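The Table You Don't Put Away
Apr 12, 2020

I have a weakness for other people's work tables. Kitchens are fine, and I'll look at a nice kitchen if you insist, but show me a table where somebody sorts stuff all day and I'm yours for the afternoon.

So when I got the chance to spend a morning at Wunder, a shared workroom out in Flallham, I was the first one through the door with my coffee (which I was told, very kindly, to put down on something that wasn't green). The green table is the big one in the middle. It's for working. The white one behind it is for phones, tablets, coffee and everything else you carry in with you and then forget you own. I love this rule so much that I've been trying to enforce it at home, with mixed results.

The job that day was bottles. Orange ones, curvy, with big clear tops and labels so busy you could read them through a whole lunch. They stand in a row at the far corner until it's their turn, and then they come down onto the green one at a time.
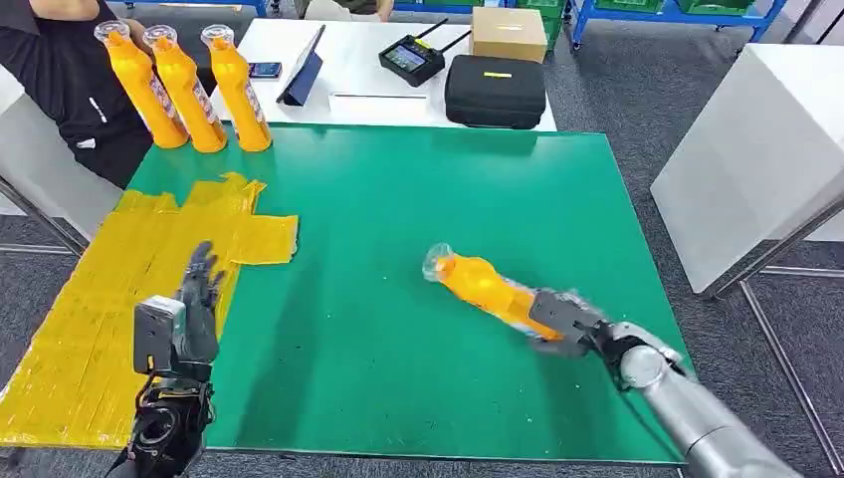
Green on the bottom, yellow on the left

I have opinions about color on a work surface, and most of them came from getting it wrong. My own sorting table at home is a kind of oatmeal. It cost me $612 from a shop called Himirard, it's lovely, and everything I put on it vanishes. Rubber bands, receipts, beige buttons — gone! Put an orange bottle on a green table and you could find it from the parking lot.

Then there's the yellow. The left side of the table is covered in shiny yellow plastic, wrinkled all over, with a raggedy torn edge along the top. My hands itched to trim it. I asked if it bothered people and got a shrug. Everyone knows where the yellow stops and the bare green starts, and a line you can see is a line you'll respect, even when it's crooked. I've since tried the same thing in my pantry with a sheet of gift wrap. It tore in two days, but for those two days the flour stayed on its own side.

Something I'd never thought about before is how much a table depends on what's parked near it. I own 14 storage baskets and not one of them is within arm's reach of the place where I do things. They're in the hall. They're under a bed. One is in the car, and I think it has a jump rope in it. At Wunder I kept turning around and finding the blue metal shelving right there, with the daylight coming in behind it, and it's the open kind, so you see straight through to whatever's on it. Open shelves scare me a little. You can't fib to an open shelf. But you also can't lose a thing on one for over a year, the way I did with my good scissors.
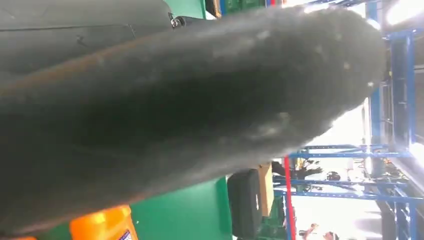
Start with the shelf and buy the table last, a reader wrote to me back in December, after I'd gone on for a full page about tabletops. She had done it the other way around and ended up with a gorgeous table and a floor covered in boxes. I've thought about that letter more than I'd like to admit. My floor and I know exactly what she means.

Up or down?

Now we come to the big question of the morning, and I mean big, because people will argue about this through two pots of coffee. Do you keep bottles standing or lay them flat?

I'm a stander by nature. A standing bottle takes up a circle the size of a saucer, and a row of them looks like you have your life together. They do tip, though. One nudge with a sleeve and you've got bowling. A bottle on its side has already fallen over, as far as I'm concerned, so there's nothing left to worry about except rolling, and the label is a lot easier to read when you can look straight down at it. What I saw most of the time was a mix, a couple upright at the back corner and another one lying down on the right, and I found that oddly restful.
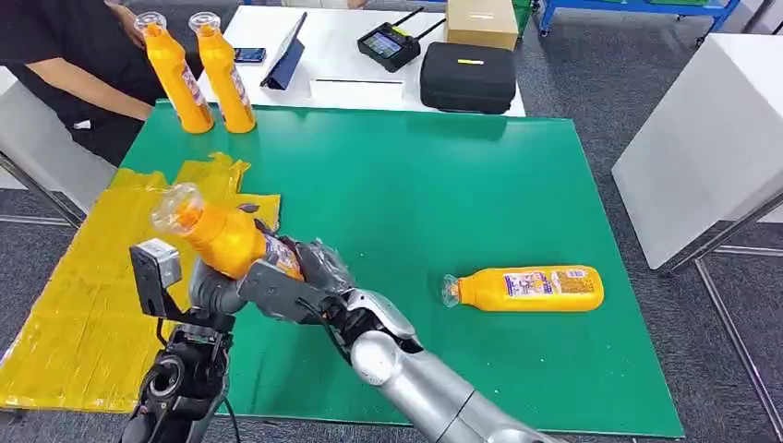

Lay them all the same way or don't bother laying them at all, came the verdict from the next seat when I tried out my theory over lunch. Tops left, bottoms right, every time, and your hand learns where to go. I said that sounded strict. I was asked how often I'd picked up the dish soap by the wrong end, and I changed the subject.

I went home and tried it with the stuff under my sink. Lazăr, the little housewares place near me, sells a shallow tray that's just right for this, and mine now holds 13 bottles lying down, tops to the left, like sardines. I had to throw out three window sprays to make it work. Why did I have three? I don't even have that many windows.
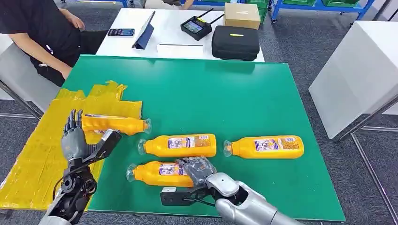 Four bottles on their sides, labels and all, on the green table at Wunder.

The gift wrap is coming out of the pantry this weekend. I've got my eye on a roll of yellow tape.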